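4. Claims handling and wording disputes in small landlord policies

4.1 Setting

The wording we looked at is the Nestbridge landlord contents form, sold through brokers in and near Oswood. It's a short form. Eleven clauses, two schedules, one page of definitions. Most holders rent out a single furnished apartment and have never read past the first page, which several of them told us straight out. The form covers contents the landlord owns and leaves in the unit: furniture, kitchen appliances, curtains, floor coverings that aren't glued down. It doesn't cover the tenant's things. It doesn't cover the building.

We took closed files only. Open files were left out at the carrier's request and also for practical reasons, the notes change from week to week. After dropping duplicates and files with no adjuster letter we had 60 files. Small sample. Treated as such throughout.

Each file was read by two of the authors separately. Disagreements went to a third reader. Coding sheet is in Appendix B, with the earlier version, which had a confusing item on "sudden" damage that we split in two.

4.2 What the disputes were about

Very few were about price. We'd expected price. The bulk of the arguments were about which policy should respond at all — the landlord's contents form, the tenant's renter policy, or the building master policy where there was one. In 17 files the first letter to the landlord said, in one form or another, that some other insurer should be asked first. In most of those the other insurer had said the same thing back.

The usual trigger is the phrase "fixed or intended to be fixed." Nestbridge uses it once in the definitions and once in the exclusions, and the two don't match. In the definitions a fixed item is one "attached to the structure." In the exclusions it's one "that would normally pass with the property on sale." A bathroom mirror can be either, both or neither depending on who's reading. Adjusters went with the exclusion wording when they denied and the definition wording when they paid. We don't read bad faith into this. The adjuster manual quotes both and gives no order between them. 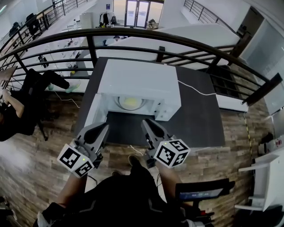
Figure 3. Countertop microwave with the door open.

Kitchen appliances were the worst group for this, and the group where a plain test would help the most. We propose a three-step reading: how the item is supported, how it's connected, and whether taking it away leaves damage or a gap. Steps one and two can usually be answered from a photo. A built-in oven fails the first step right away, it hangs in a cabinet. A unit like the one in Figure 3, sitting on a tabletop with its power cord running off across the surface, looks like contents on the first step and very likely the second. Step three normally needs the adjuster's own notes. The wording should say the three steps are taken in order and that step three only matters when the first two disagree. Over-the-range models are the hard case and we come back to them in 4.4.

4.3 Deductibles and the stacking problem

The standard deductible on the form is $1000 per event. "Event" isn't defined. A kitchen fire that starts at the stove and gets into the living room by smoke is one event on any normal reading, but two files split it, one deductible for the fire and one for the smoke. Both landlords complained and both got the second deductible back. Neither letter gave a reason for the refund. Would of been useful to have one.

There's a knock-on effect for cheap items. With a deductible that size most single appliance losses never reach payment, so the contents-or-fixture question looks academic. It isn't, for two reasons. First, items get added up: a burst pipe takes out a rug, a dresser and a small appliance together, and whether the appliance counts can push the total past the line. Second, a denied item is logged as "not covered" and a below-deductible item is logged as "covered, nil paid." Those two codes are treated differently at renewal. Brokers knew about this. Landlords mostly did not.

4.4 Over-the-range units and similar

Held up by a bracket, plugged into an outlet inside the cabinet, sometimes ducted. Step one says fixture, step two says contents if it's just a plug, step three depends on the duct. Cadwaladr, a broker with a large share of the Oswood book, sends a one-page rider that names these units as contents outright. Simple, and it works as far as we can tell from the files. The rider isn't part of the filed form though, and one adjuster refused to recieve it as evidence of intent. The file closed with a partial payment and no written finding on the point.

Gultesico's competing form lists the appliances by name in a schedule and skips the general phrase. Fewer arguments on the items listed. More on the items that aren't. Wine coolers came up, and a countertop dishwasher. A list also dates quickly, and the current one was last revised in a September filing some years back.

4.5 Limits

One carrier, one region, closed files. No tenant interviews. The photos held on file were uneven and a few files had none at all, so steps one and two were sometimes coded from the adjuster's text alone. Those cases are flagged in Appendix B. We also had no access to the renter policies on the other side of the "ask the other insurer" letters, and part of what we report as a wording problem may be a coordination problem between carriers. Section 5 takes up the draft clause.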